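Gindico Robotics Outreach Program
Progress Report to the Konby Fund
Reporting period ending in August

1. Summary

The main activity of this period was the open day held at the Plukance site. Total attendance was 774, against a target of 100 set in the grant agreement for a first public event. The target was written before the local school district agreed to list the event in its family newsletter, and we propose to revise it for next year.

Spending for the open day came to $3,709. This covered printed materials, rental of display screens, refreshments and overtime for building staff. No funds were moved between budget lines.

2. Program of the Day

Doors opened at 10:00 a.m. and the last group left at 4:30 p.m. Visitors followed a set route through the ground floor, with stops at the assembly cell, the sorting line and the simulation room. Talks were given in the Bajpai Hall on the hour. Two of the talks were repeated in the afternoon to meet demand.

The simulation room drew the longest lines. Staff presented the virtual room in which gripper motions are tried before any work is done on hardware. The display showed the view from the gripper itself, looking out between its two fingers, and visitors were able to follow changes in the tilt of the hand on a large screen. Many asked why the virtual room was so plain. Staff explained that early trials concern the movement of the arm alone, and that furniture and objects are added at a later stage.

3. Feedback

Comment cards were available at the exit. Most remarks were favorable, with frequent praise for the patience of the staff at the sorting line. The main complaints concerned parking, the wait outside the simulation room, and the sound level in the Bajpai Hall during the afternoon talks. Several teachers asked for a version of the visit suited to a single class — we consider this a reasonable request and have included it in the plan below.

4. Issues

The assembly cell was closed for part of the morning after a sensor fault. It was returned to service before noon. Signs to the side entrance were also found to be unclear, and staff were posted there for the rest of the day.

5. Next Period

Gindico intends to offer class visits at Plukance during the school term, subject to approval of the attached schedule. Groups will be booked in advance and the simulation room will operate on timed entry. We also ask the Fund to confirm whether unspent travel money may be applied to bus costs for schools outside the city. A reply before the next quarterly meeting would allow us to issue invitations on time.

Attachment: simulation room display
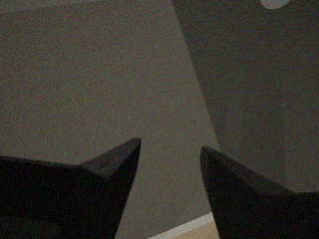

Simulated gripper view with the fingers apart, facing a corner of the virtual room.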